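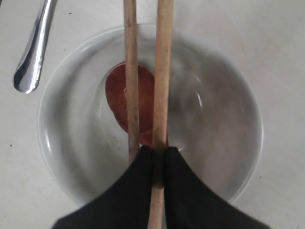 According to Naheed Ghumman, soup is the only honest test of a cook, and she had told me so twice before I got my coat off. Jozef Hendriks rolled his eyes at that. He's run the Wonberg supper club with her for 12 years, and he thinks the test is bread.

I'd come over in October to ask how two people keep feeding strangers in their own home without losing their minds. "You keep the menu short," Jozef told me. "We started with 10 dishes. It was a disaster! Now it's soup, bread and whatever fruit looks good."
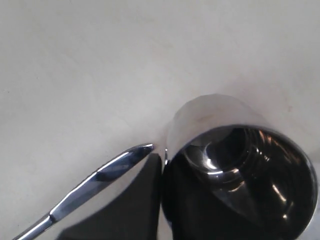 A steel cup on its side.

Guests find them mostly by word of mouth, and there's a wait (I've been on it, I should know). Naheed does the seating herself and splits up couples, which people complain about right up until dessert. "They talk to each other all week," she said. "Let them talk to somebody new."

I asked about the worst night. They both started laughing and both said "the lentils" – a whole pot, burned black, with guests already on the stairs. Jozef ran out for eggs and they served omelets until midnight. 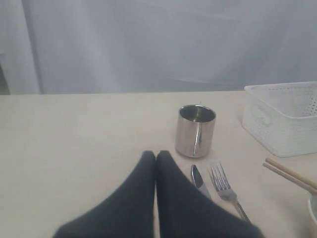 Pale curtain, cream tabletop.

So would they ever open a real restaurant? Jozef would, tomorrow. Naheed wouldn't hear of it. "Then I'd have to be nice on the phone," she said, and went to check the oven.
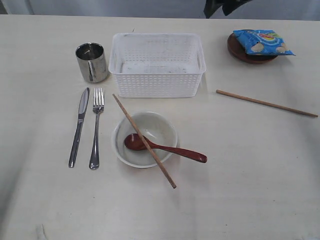 Shopping is the part they still fight over. He likes to go early with a list, she likes to wander and come home with quinces. What they do agree on is keeping the tableware plain, and I'm with them there – a small steel cup next to a white plastic basket full of square holes is about as fancy as I get at home, too. Naheed sent me off with half a loaf and the soup recipe, minus the amounts. "Taste it," she said. "You'll know."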